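From: Bistlow Kitchen List
Subject: Re: [bistlow-kitchen] small wooden spoons, and what to keep under them

Hi all,

Picking up the spoon thread again, because I meant to answer in February and then my kitchen got painted and everything I own was in boxes. The message I'm replying to:

> I bought a bundle of the little wooden spoons from Jorkilel
> and half of them have gone fuzzy already. Is it me? I wash
> them by hand, I dry them standing up in a jar, and they
> still feel like a cat's tongue. Also they keep leaving
> rings of sauce on my good table, so if anybody has a spoon
> rest they like, tell me. I don't want a ceramic one shaped
> like a chicken.

It isn't you! New wooden spoons go fuzzy the first few times they get wet – the grain stands up. Let the spoon dry all the way through, rub it down with fine sandpaper (I use 2000 grit, and my brother-in-law goes on to 3000, which I think is showing off), then rinse it and do it again. After the second round mine stayed smooth. Then a little mineral oil, leave it overnight, wipe off what hasn't soaked in, and you're done.

One thing about the jar, though. If you stand them up with the bowl at the top, fine, but the handle ends sit in whatever water runs down, and that's where mine went black. I lay them flat on a towel now and turn them over before bed.

As for the spoon rest, I gave up on spoon rests. They're all too small, the handle tips out, and you end up with the sauce on the table anyway. What I like is a plain square tray with a bit of a rim, in a dark color so the tomato doesn't show. It takes the spoon, the lid and the garlic press, and you carry the whole mess to the sink in one trip. A pale little spoon is easy to find on a brown table, too, which matters more than you'd think when you're cooking with other people who put things down wherever they please.
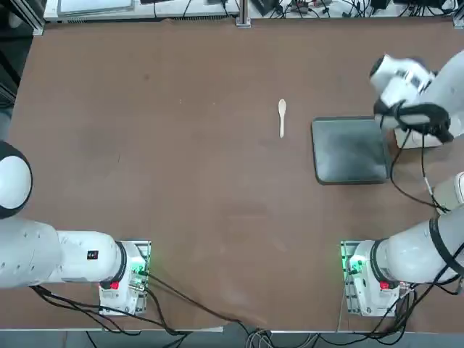
Montes wrote to me off-list that a tray is fine for dinner but a nuisance for jam, because the sugar sets in the corners and you have to soak the thing for an hour. Anything with rounded corners is easier, apparently, and a sheet of parchment in the bottom saves the soaking.

I'll buy that. I only make jam once a year, so I'd put up with it, but the parchment is a good tip and I'm stealing it.

Somebody also asked about price. The Jemetti outlet had single small spoons at 89 cents last time I was in, no bundle, so you can pick through the bin and leave the ones with knots. Look at the handle from the side before you pay – a few of them were bent like bananas. I came home with 2 and should have bought more.

If anyone has tried beeswax in place of the oil, please write in. I have a lump of it left over from candles and no idea how much to melt.

Back to unpacking the pantry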